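Status of this card: second version, 2019-04-04. Please read it before you mount the fingers for the first time.

# Privero Hand Kit – trial notes and data card

The Privero is a hand-held gripper kit sold by Turnia. You hold one gripper in each hand and do an ordinary task with them, and the camera on the gripper records what the fingers meet. Later the recordings can be used to teach a robot arm the same task. We had the kit on loan for our workroom in Vernby, and we wrote this card for colleagues who must decide if we buy it.

The task we chose is folding of clothes and putting them in a basket. Cloth is difficult for a gripper. It has no fixed shape, and the fingers often take two layers when you want only one.

## What is in the set

- 72 recordings of folding, every one from start to end
- 71 of them with both gripper views; in one the left view is missing
- a head view for each recording
- a plain text file with the start time and the name of the operator

The operators all wear the grippers in the same way, but they were free to choose how they fold. We did not correct them.

## Grip on soft cloth

Our first question was if the fingers can hold a thick fold and keep it. On trouser cloth we are satisfied. The seams are the weaker point – when a seam lies between the fingers, the closing force must be higher, and the hand gets tired sooner.
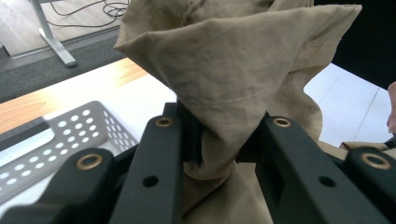 *Fig. 1. Beige cloth pinched between the two fingers, with a seam just above the grip.*

The linkage moves evenly on both sides and we felt no play in it. After about 7 hours of use in total we tightened the pivots once. The manual of Turnia says nothing about this, so please write it down when you do it also.

## Notes for operators

*Reading time: 2 minutes*
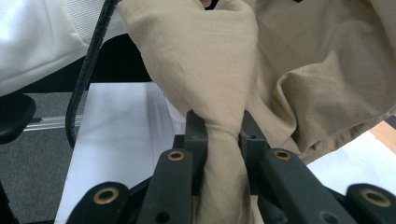 *310 words*

Do not pull the cloth fast when it is twisted. A twisted cloth goes through the fingers like a rope, and the recording then shows a slip which is hard to label. Open the fingers, lay the cloth down and take it again closer to the edge.

Keep the cable on the outer side of your arm. If it comes between the fingers and the cloth, stop the recording and begin a new one. We keep the stopped ones in a separate folder called `stopped`, and they are not in the number given above.

Wear sleeves which are not too wide. Chantal Pelletier made most of the recordings and she advises to fold the garment in the long direction first, with both grippers at the same height. Her recordings are the most regular in the set. If you want only a small part for a first test, take hers.

## Table and views

The head view is the one we use for labelling, because it shows both grippers and the basket together. The gripper views are for the moments of contact. It is best to put the garment in the middle of the board and the basket at the left, and to leave them so for the whole session. 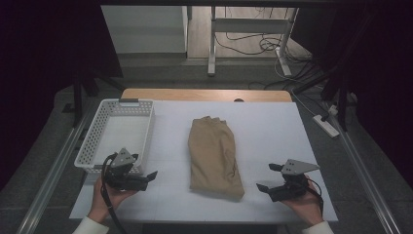 Labels are given for seven steps, from `reach` to `release`. Two persons labelled each recording, and where they did not agree we kept both labels. You find them in the columns `label_a` and `label_b`.

## Compared with the Hawthorne kit

In November we tried the Hawthorne kit with the same task. It is lighter in the hand, and for long sessions this is a real advantage. Its fingers are however more smooth, and thin cotton fell out of them often. The Privero holds better, but its cable is too stiff for our taste.

## Known problems

- The clocks of the left and right gripper are not always equal. Use the file `offsets.csv` before you join the views.
- In bright light the white board loses detail in the gripper views.
- We have no recordings with wet or very dark clothes.
- The spare fingers arrived without screws. Turnia has promised to send them.

## Use

The set is for internal use until the loan is finished. Questions about the labels go to Chantal Pelletier.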